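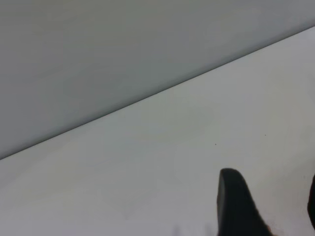
News > Automation > Products

Search this site Enter keywords Go

Zunbridge opens orders for its Trudalo table-clearing kit, and I've had one for a while

November 7, 2022
By the automation desk

Zunbridge started taking orders this morning for Trudalo, the add-on kit it has been teasing since February, and I've been lucky enough to have an early one bolted up in my workspace for the past 22 days. So this is half news and half me telling you how it went (I promise to keep the news part near the top).

The news part, then. Trudalo is a two-finger gripper with a small camera at the wrist, plus the software that ties them together, and it's meant for people who already own a light arm and want it to pick small things up off a flat surface. It ships in two versions. The basic one has the gripper, the camera, a mounting plate and the cable set. The bigger one adds a second pair of fingers, a spare cable and a year of phone support. Zunbridge is building 318 kits in the first run and says they'll go out in the order people sign up, with no special treatment for resellers. I asked about price and got a quote form, which is a little annoying! It depends on which arm you have and whether you need the adapter from Woma, the shop that makes the mounting hardware.

Okay, now the fun part.

Setup took me most of an afternoon. The mounting plate went on right away, but the cable clips are fussy and I dropped one behind the bench, where it still lives. Once the arm saw the gripper, the software walked me through a few test moves: open, close, open again, drift over to the far side of the table and back. You watch all of it through the wrist camera, so what you mostly see is fingers and tabletop. On my white table, with the fingers wide open and a plain gray wall behind, there's hardly anything in the view at all, and that made me a lot more aware of how clean my table wasn't. There were two tiny dark specks on it. I'd have sworn I wiped it down.

Those little specks got me thinking about what I'd want a kit like this to notice, so I went and read the settings page properly (I know, I know). There's a slider called "smallest item," and out of the box it's set low. With it low, my kit got curious about crumbs, a pencil mark and a bit of lint. With it a few notches higher it left all of that alone and went straight for the things I had put out, mostly bottle caps, erasers and the plastic pegs from an old board game. I'd turn it up before your first real run.

I did 84 timed pickups over two evenings, same pegs, same table, and wrote down every one on a legal pad like it was a science fair. It got 61 of them on the first try. Most of the misses were pegs lying right up near the wall, where the arm seems to get shy and come in at a bad angle. Out in the open part of the table it did much better, and the grip itself is nice. It closes softly, waits a beat, then lifts. I never had it crush anything, and I did try it on a cracker.

What I liked less was the light. Zunbridge says the camera wants even, soft lighting, and they really mean it. With the blinds shut and one desk lamp on, the shadow of the arm confused things, and twice the fingers closed on nothing but air. With the overhead lights on and the lamp off, no trouble. White table, pale wall, flat light -- it's not a pretty setup, but it's the one that worked best for me. A friend of the site who runs the same arm on a dark walnut bench told me her black fingers were hard to make out on the preview, so think about your surface too.

The preview window could also use some love. It's small, you can't drag it bigger, and the button to save a still is tucked under a menu called "Session" for some reason. I mentioned this to Zunbridge and they said a resizable window is on the list for the first update. No date yet.

A few odds and ends from my notes. The fan on the control box is quiet enough that I forgot it was on overnight. The fingers come off with one small screw each, and the driver is in the box. The manual is printed, on paper, with a real index! The emergency stop is a big button on a long cord, and I'd put it somewhere your elbow won't find it, because mine did, over and over.

If you've been looking at other options, the one people keep asking me about is the Jacquet gripper. I've only used it for an hour at a friend's shop, so take this lightly, but it felt stronger and a good bit slower, and it had no wrist camera on the one I tried. For heavier parts I'd probably lean that way. For pegs and caps and the kind of small stuff that ends up all over my table, I was happier with Trudalo.

Would I order one? I think so, if I had an arm sitting around and a plain table to put it on. I'd get the basic version and add the second set of fingers later, seeing as mine show no wear so far. I'd hold off if your work happens mostly along a wall or inside a bin, at least until Zunbridge fixes how it handles edges. They told me that's being worked on too, and I'll rerun my peg test when the update lands.

Orders are open on the Zunbridge site now, and you can cancel free of charge any time before your kit ships. The sign-up form asks for your arm's model number and the bolt pattern on the wrist, so go look at both before you start filling it in -- mine timed out while I was hunting for a flashlight. Owners who already have the Woma adapter can skip the second page of the form. My loaner goes back at the end of the month, minus one cable clip.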